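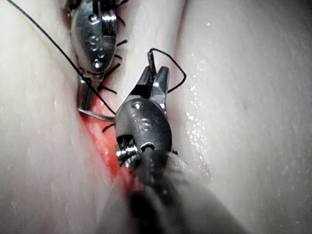

Figure 3. Needle handling on the silicone practice pad, wrist camera view. Photo: J. Chauhan and L. Husar, Semwal teaching laboratory. Reproduced with permission.

4. Student Suturing Project

4.1 Course setting and team structure

The suturing project occupies the second half of the Semwal course in medical robotics. Students enter it after completing the kinematics assignments and a short unit on camera calibration. Each team is responsible for one complete suturing sequence under teleoperation and for one segment of that sequence under scripted control. The teams choose the segment themselves. In the cohort reported in this paper, needle driving was the most common choice, followed by thread pulling. One team attempted the handover between instruments and later withdrew the scripted portion of its submission, which was graded on the teleoperated portion alone.

Teams consisted of 3 students. Roles rotated between sessions so that every student operated the console, managed the recordings, and kept the written log. We had considered fixed roles, as used in the pilot version of the course, but the logs from the pilot showed that the console operator's account of a failed attempt often disagreed with the recording, and the operator had no occasion to discover this.

4.2 Practice material

All exercises used a silicone pad with a single incision between two raised folds. The edges of the incision are tinted so that the entry and exit points of the needle can be judged against a contrasting boundary. The tint also gives the segmentation assignment (Section 3.4) a usable color cue, although students were warned that a threshold tuned on one pad does not transfer well to a pad that has been handled for several sessions.

The surface reflects the light source, and the polished metal of the instrument wrists reflects both the light source and the pad. Specular highlights were the most frequent cause of false detections in the student code. Teams that masked saturated pixels before running edge detection removed most of these errors at the cost of losing part of the needle outline. Two submissions recovered the missing part by fitting a circular arc to the visible portion, a method that had been introduced in lecture for a different purpose.

4.3 Task definition

The task was divided into five phases: needle grasp, tissue entry, needle extraction, thread pull, and knot. A phase was considered complete when the log keeper called it and the operator confirmed. Phase boundaries were later checked by the two authors against the recorded video. Where the authors disagreed, the earlier boundary was used.

The knot phase requires the operator to form a loop around one instrument, reach for the free end of the thread with that instrument, and draw the two ends apart. 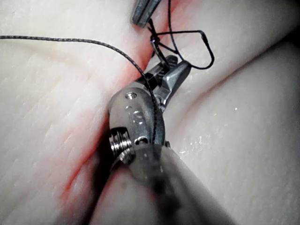

Loop formation depends strongly on the length of thread left on the free end. If the tail is too long, the loop tends to close before the end has passed through it; if the tail is too short, the end slips back toward the incision and has to be picked up again. The course handout gives a recommended tail length, but most teams ignored it in the first session and adopted it in the second. We did not enforce the value, and the handout for the June offering presents it as a starting point only.

4.4 Recording and annotation

Video was stored through Memex, the laboratory's session archive, together with joint positions and console inputs. Each session was limited to 25 minutes of console time per team. The full archive for the cohort contains 60 session recordings, from which the students annotated 3,000 still images for instrument tip position and visible thread path.

Annotation was carried out in Jirer, a labeling tool written by a previous year's students and maintained by the second author. Jirer stores the thread as an ordered list of points. This format is adequate when the thread lies across the pad in a single arc, and it becomes ambiguous when the thread crosses itself. In the latter case students were asked to mark the crossing and to record which strand lies on top, or to leave the field blank if this could not be determined from the image. Blank fields were common in the knot phase. We regard them as correct annotations and did not deduct credit for them.

A second source of ambiguity is occlusion by the near instrument. With the camera at the wrist, the shaft is close to the lens and out of focus, and it can hide a considerable part of the incision. Students initially labeled the shaft boundary at the point where the blur began. The guideline was changed after the first session to place the boundary at the midpoint of the blur, and the earlier labels were revised. The annotation guideline in its final form is dated Feb 8, 2019 and is available from the authors.

4.5 Scripted segments

Scripted control was implemented in Dridska, the course's motion scripting layer. Dridska accepts waypoints in the camera coordinate system and rejects any motion that exceeds a preset speed or leaves a bounding volume above the pad. The students had no access to these limits. An instructor remained at the console during all scripted trials and could interrupt motion at any time.

Most teams wrote their needle driving segment as a fixed rotation about the estimated center of the needle arc. The dominant error was in the estimate of the grasp angle — a small error here shifts the exit point along the incision and tilts the needle out of its intended plane. Teams that measured the grasp angle once, at the start of the segment, did not detect any later slip of the needle within the jaws. One team repeated the measurement between waypoints and paused the script when the value changed. The pauses made its segment the slowest in the cohort, and its log was also the easiest to reconcile with the video.

Thread pulling was scripted as a straight motion away from the incision with a stopping condition based on the visible tail. No force measurement was available to the students. Several reports proposed thread curvature as a substitute for tension, on the reasoning that a taut thread approaches a straight line in the image. The proposal is reasonable over a limited range. Once the thread is straight, further tension produces no visible change until the pad itself begins to deform, and a stopping condition based on curvature alone will then trigger too late or fail to trigger.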